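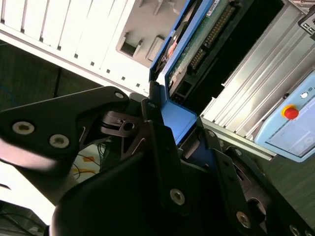

Parallel vs linkage grippers for pulling drive sleds - what are you all running?

Started by tinsnips_achala
December 17, 2023

tinsnips_achala wrote:
Hi all, Abenezer here from the Grotdale makerspace. We've been working on getting an arm to pull and reseat drives in old desktop cases, and I've finally had enough bench time with two grippers to have opinions!

The first is the Utov parallel, two flat jaws on a rail. The second is a Jelano linkage type, black plates, lots of pivots, wrist camera looking out over the fingers. I did 26 pulls with each on the same case, same drive, same plastic sled.

Utov: 11 clean pulls
Jelano: 23 clean pulls

I did not expect that gap. The Utov is stiffer and grips harder, but it's so wide at the jaws that it keeps hitting the side of the drive cage on the way in. The Jelano gets its fingertips in at an angle and the whole thing feels (I know, I know) almost gentle. I'm a bit in love with it.

What's everyone else using in tight spots?

sparkyprawn wrote:
Great numbers, thanks for posting them. Were you running both at the same force? The Utov comes set way too high for plastic. I dropped mine to the second lowest setting and it stopped skewing the sled sideways.

tinsnips_achala wrote:
Factory force on the Utov, yes. Fair point, I'll rerun it lower. Most of my misses were the jaw body touching the cage before the tips got to the tab, though, so I don't think force fixes those.

Grumpy_Gantry wrote:
I'll be the one to disagree. 26 pulls isn't a comparison, it's an afternoon. Linkage grippers are lovely when they're new. Every one of those pivots wears, and once there's slop in them your fingertip position moves as you close. I had one at work that was perfect until October and then couldn't hit the same spot twice. A parallel jaw with longer, narrower fingers would do this job for years. Print some and try again before you write it off.

sumeya_s wrote:
Grumpy, did you ever retighten the screws? Genuine question. I'm on 577 cycles with the same Jelano and the only drift I've had was a pivot screw backing out. A dab of medium threadlocker and it came right back. I check them every 400 cycles now, takes a few minutes with a hex key.

Agree on the narrow fingers, mind you. I made some for my Utov and they were much better in a cage, but they flexed when the connector was stiff.

Grumpy_Gantry wrote:
Retightened, yes. It was the holes that had gone oval, not the screws. Could have been a bad batch I suppose. 577 is more than I'd have guessed, I'll give you that.

And print the fingers thicker at the root. Flex gone.

mothwing wrote:
Nobody's asked about the camera! With the Jelano, don't the linkages block half your view? I run a Mabaso controller with a wrist cam and the plates take up so much of the picture that my detector kept treating a shiny screw head as part of the target. Drove me batty.

tinsnips_achala wrote:
Ha, yes, the gripper fills a lot of the picture. I mask out the part where the hardware sits and only search the rest. It helps that our sled is bright blue, so it stands out from the metal and the black plates. I wouldn't want to try it with a grey sled in a grey cage.

The other thing is glare. Heatsink fins and bright metal give me horrible stripes if the lamp is straight overhead. Moving the lamp off to one side made a bigger difference than any software setting.

mothwing wrote:
Masking! Ok, trying that tonight. Does your mask have to change as the fingers open and close?

tinsnips_achala wrote:
I use two, one open and one closed, and switch on the gripper state. Crude, but it works.

sumeya_s wrote:
I do three, with one for half closed. Happy to share the files if you're on the same mount. Flat black paint on the screw heads helps too, if you don't mind it chipping off.

sparkyprawn wrote:
Please share! And Abenezer, post the low force run when you've done it. My money's on the Utov getting to 15.

tinsnips_achala wrote:
Will do. I've got Grumpy's thick-root fingers on the printer now, so I'll run those as well and put both sets of numbers in this thread.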